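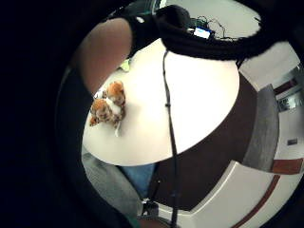

A spotted plush cat on the white round table.

Come read confirmation hearings with me (paid, part-time)

I run a small project called Nartey, and I need a few people who don't mind sitting through a lot of senators talking. We're putting together a plain-English index of cabinet and judicial confirmation hearings, so that a person who wants to know what a nominee said about wiretaps or tribal land can find the exact exchange in a minute instead of giving up on page 200 of a PDF.

I've done the first 53 hearings more or less on my own (evenings, lots of coffee) and I'd love some company for the rest!

What you'd be doing: reading transcripts, tagging each question by topic, and writing a one-line summary of the answer, including when the answer is "I'd have to look into that, Senator." You'll hear that one plenty. We use a tagging program called Murosik. It's a little clunky, but I'll walk you through it on a call and you'll have the hang of it by the second transcript.

You don't need a law degree. I don't have one either. I do need people who read carefully, can summarize a politician they can't stand without the eye roll showing, and will ask me when they're stuck. If you currently work for a campaign, a party or a Senate office, I can't take you on for this round, sorry.

Hours are up to you, with a minimum of 16 a month, and most people will probably land closer to 40. It's all remote. Pay is by the hour, same rate for everybody, and I'll tell you what it is in my first reply so you're not left guessing. Work runs through the end of October, maybe longer if our grant from the Flaltik fund gets renewed.

To apply, send me a few lines about yourself and a summary, 100 words tops, of any exchange from any hearing you like. Skip the résumé unless you're proud of it. Mail works too: Nartey, Box 1306, Stodavska. I need everything by 31 May 2023, and I answer every note myself, so give me a week or so.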